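Recipes should give weights

I bake from other people's recipes most weekends, and I have one complaint about them. Too many still measure flour by the cup. A cup of flour is whatever the person holding the scoop makes it. Dip it into the bag and you can pack in a lot more than you would with a spoon. The cookies spread or they don't, and the comments fill up with people blaming their ovens.

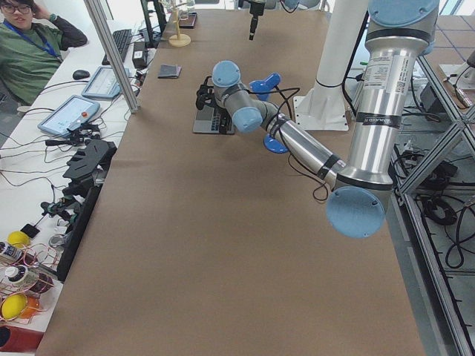
The long worktable, covered in brown paper.

I tested this with the brown butter bars from the Benden cookbook, a book I like. The recipe calls for 2 cups of flour and gives no weight. My first pan was dry enough to crumble. For the second I used 60 grams less and the bars were fine. The author presumably spoons her flour. She could have said so on page 442, where there is plenty of white space.

People tell me a scale is one more thing to buy and store. Mine is a Wolard, it is flat, and it lives upright next to the cutting boards. I wash fewer dishes than I used to.

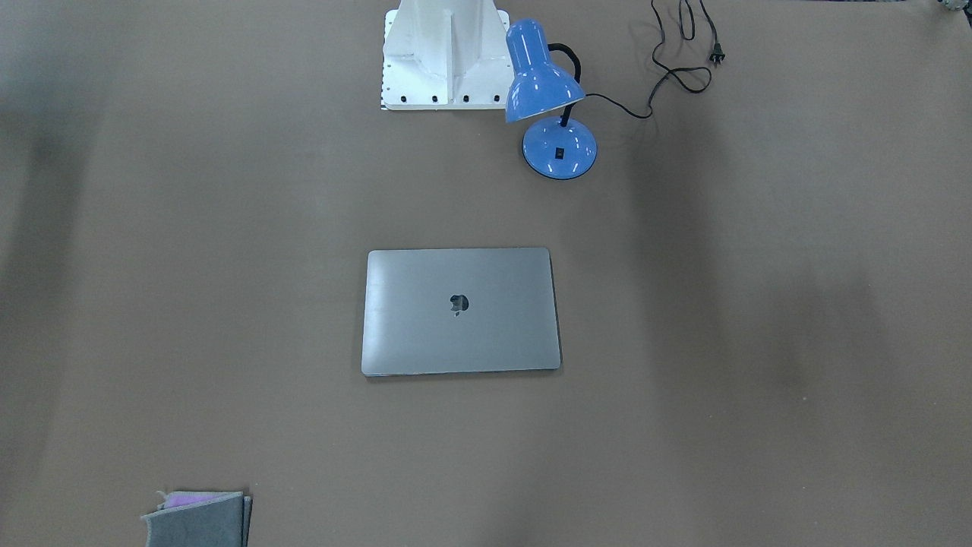
I don't want cups banned. Keep them in the recipe for anyone who likes them, with the grams next to them. Teaspoons of salt and vanilla can stay as they are. Sticky things need weights most of all, and 100 grams of honey poured straight into the bowl beats scraping out a cup with a spatula. Any writer who tests a recipe can write down what the flour weighed. It takes one extra line.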